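The Toast Problem

A town of 2842 people has been arguing about breakfast since May, and our writer has put on a kilo and a half trying to follow it

The first thing anyone in Tarnholm will tell you about breakfast is that theirs is the correct one. The second is where to park. In that order, always, and with a hand on your elbow so you can't get away before the bit about marmalade.

I came for two nights to write a few hundred words on the bakery. I stayed for nine, slept above the hardware shop, and filled a notebook with the opinions of grown adults on the proper thickness of a slice. The accepted figure is 19 millimetres. It was written on a paper bag and stuck to the wall at Nikolaidis, the milk bar on the main street, and it has been up there long enough for the sticky tape to go the colour of tea.

The trouble began when the bakery changed its loaf. The old white tin, a square, dependable thing with the flavour of a clean tea towel, was retired and a sourdough was brought in. The sourdough is very good. It has a crust you could resole a boot with and holes through which a teaspoon of honey will pass straight to the plate. People who had been eating toast without incident for seventy years found themselves, for the first time, having to think about it.

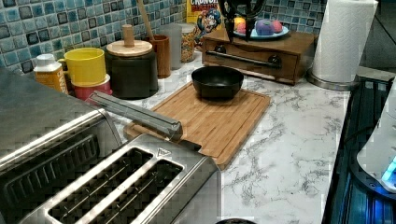

A petition went round. Then a second petition went round in defence of the sourdough, got up by the newer arrivals from the city, who had moved here for the quiet and were now responsible for most of the noise. One family signed both. I asked the father why and he said he hadn't wanted to be rude.

What struck me, eating my way through both camps, was how little of it had to do with bread. Breakfast is the one meal we're allowed to be unreasonable about. You can serve an Australian something startling for dinner and they'll have a go, and say it was interesting, and ring someone about it later. Try it at seven in the morning and you'll be looked at as if you'd rearranged the furniture in the night. By lunch we're all cosmopolitans. At breakfast we are eight years old and the egg is wrong.

Edit Simon understands this better than most. She taught home economics at the high school until it was renamed food technology, stayed on for a while out of spite, and now keeps a breakfast diary that goes back further than the roundabout. She let me read a few pages at her table. The entries are brief. "Porridge. Too hot to enjoy, then too cold." "Toast, two. Rain." Against one date she has written only the word "Guests", underlined so hard that it comes through on the other side.

"People think it's a small meal," she said. "It's when you find out who you've married."

Her own rule is that butter goes on the instant the toast comes up, to the edges, no exceptions. Her late husband liked his left to cool in a rack so that the butter sat on top in a cold slab. They were together for decades and she still calls this "his trouble".

Spreads deserve a feature of their own and I'm told they aren't getting one. Briefly, then. Tarnholm divides into Vegemite scrapers and Vegemite layers, and the layers are frightening people. There's also a plum jam called Cukberg, made on a farm on the other side of the river and sold from an honesty box, six dollars a jar. It doesn't set and never has. You drink it off the toast, more or less, leaning well forward over the sink. I brought home four jars and have one left. 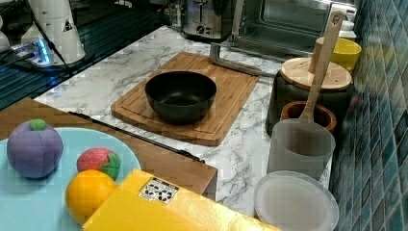
The inquiry

By the middle of winter the shire had been dragged in, on the grounds that the bakery leases its building from the council and the lease, drawn up by somebody with a sense of occasion, mentions "a plain white loaf at a fair price". A public meeting was called. It ran for three hours. There was toast.

I have the agenda in front of me. Item four is "Definition of plain". Item five is "Definition of fair". Item six has been crossed out in biro, and whoever I asked about it changed the subject to parking. The bakery's lawyer drove up from the coast and argued that a sourdough was, historically speaking, the plainest loaf of all. A man in the back row asked whether she had ever tried to make a fried egg sandwich out of one. She conceded that she had not. It was widely felt that this settled things, although legally it did nothing of the kind.

The compromise, when it came, was called the Trumimow. The name was on a sack of flour in the storeroom and no better one could be agreed on. It's a tin loaf with a bit of sour in it, pale brown, neither one thing nor the other, and some 9 out of ten people I spoke to described it as "all right". In Tarnholm this is close to rapture.

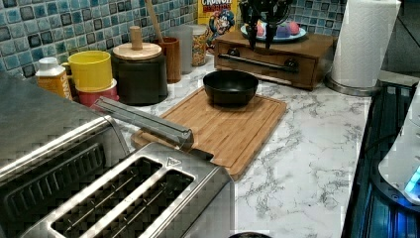 Gizella Bognár
Contributing editor, food and regions

I had my last breakfast in town at Nikolaidis, at the counter, under the paper bag. I ordered the Trumimow, because I'm a coward and it was there. It came thick, buttered to the edges, with a pot of tea that had been made for a larger person. Two stools down a bloke in work boots was eating a meat pie and reading the form guide, wholly untouched by the events of the year.

I asked him which side he'd been on.

"Of what?" he said.

He was from the next valley over, where they have their own bakery and, I gathered, a dispute about lamingtons that I would do well to stay out of. I've pencilled in a week for it. The editor has asked me to keep my receipts this time, and to find somewhere to sleep that doesn't open at six for the tradies.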